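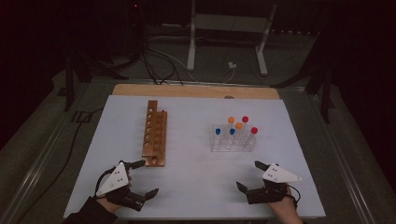
Why did I stop taking the iron tablets my doctor first gave me? They made my stomach hurt so badly that I was skipping more of them than I swallowed, and when I finally owned up to it she switched me to something gentler and cheaper.

I should back up a bit, because a few of you wrote after my April post asking how the tiredness was going, and I left you hanging (sorry!). My blood work had come back low on iron, which explained the naps in the parking lot and the way I had to sit down halfway through folding towels. I'd put all of it down to a long winter and a bad mattress. I even bought a new mattress. It's a lovely mattress, and I was just as tired on it.

The first prescription was a big dark tablet, 3 a day, and the pharmacy on Lurkon Street wanted 70 dollars for the bottle because my plan wouldn't cover that brand. I paid it, grumbling all the way to the car. Then came the cramps, and the other business I won't go into on a page my aunt reads. I'd take the morning one, feel awful until noon, and quietly "forget" the rest. I did that for weeks and told everyone I was doing fine on it.

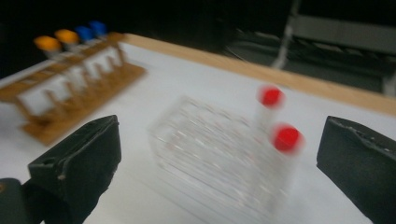

So by the time my follow-up came around at the Kolev clinic, I was dreading it like a kid who hasn't practiced piano. I had a whole speech ready about how busy work had been. The doctor asked how many I was really taking and out it all came, and she didn't scold me one bit. She said she hears it all the time, and that a dose I could live with would do me more good than one sitting in the cupboard. We settled on a plain store-brand tablet, one every other day, with a little food if I needed it. She also told me to keep my coffee well away from it, and that was the part that stung - I am not a nice person before coffee.

My neighbor swears by a liquid called Zikell that her sister sends her, and she very kindly left two sachets in my mailbox. I asked about it at the clinic before trying any, and the doctor wanted me to stick to one iron product at a time, so the sachets are in a drawer. If you're the neighbor, thank you, and I still owe you a pie dish.

What I do now is take the tablet at three in the afternoon, when I'm nowhere near a mug, and put a tick on the calendar by the fridge. My stomach grumbled for the first few days and then settled. I'm still tired some evenings, but last week I walked all the way up to the library and back with a bag of books and only noticed the hill once I was home with my shoes off.

I have another blood test coming up next month and I'll let you know what it says. In the meantime I'm eating a great many lentils, so if you have a recipe that doesn't taste like the last four I tried, please leave it in the comments. My husband would be grateful too.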